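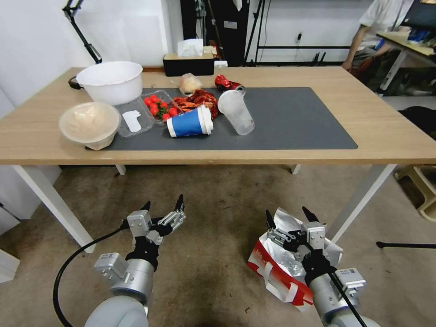 When should a dig report publish its radiocarbon dates?

As soon as the laboratory returns them, with the sample numbers, the contexts and the raw errors, even if the interpretation is years away.

The usual practice is different. An excavation closes, the samples go off, the results come back within months, and the dates then sit in a project folder until the monograph is ready. At Lundilbridge the wait was long enough that two of the original trench supervisors had left the field before anyone outside the project saw a single measurement. By then the causeway had already been described in print as early medieval, on the basis of a press notice and one sherd.

I have no complaint about the fieldwork. Nabila Halim's section drawings of the causeway footings are as good as any I have used. The mortar samples were taken from sealed joints, and short-lived charcoal was picked over heartwood wherever there was a choice. My complaint concerns what followed. The notice gave a construction date of 600. It gave no error range, did not say whether the figure was calibrated, and did not say which of the three building phases had been sampled. A reader could not tell whether the date belonged to the footings, the first repair or the later widening.

These are not small matters. Charcoal in mortar dates the death of the wood, and timber can be old when it goes into the kiln. If the fuel was reused roof beams, an offset of 200 years is possible and nothing in the bare number would reveal it. Seeds and twigs reduce the problem. Only the sample list shows which was used.

The standard objection is that raw dates will be misread. Tomás Esteves made this case at the Brelenia meeting in April, and he made it fairly. Outliers get quoted. Local papers pick the oldest figure. A model built on stratigraphy will often shift or reject individual results, and a team that has released them must then explain the change in public. All of this happens. It also happens when the dates are withheld, with the difference that no specialist is in a position to correct the error.

A second objection is priority. Teams fear that someone else will run the model first and publish it. Ching-wen Yen's answer at Pandesthorpe was to post the table with a fixed citation and a short statement of what the project intended to do with it. Twelve months on, one outside group had written in. They had found a context number entered twice.

The cost is low. A table of 20 results fits on one page. It needs the laboratory code, the material, the species where known, the context, the uncalibrated age with its error, and the name of the person who took the sample. Calibrated ranges can be added, with the curve stated. Interpretation can wait for the monograph, where it belongs.

Funding bodies could settle the question by holding back the last part of a grant until the table is lodged. I would accept a delay of six months from receipt, to allow for repeat measurements. I would not accept "on final publication," a phrase that has covered a good many unpublished sites.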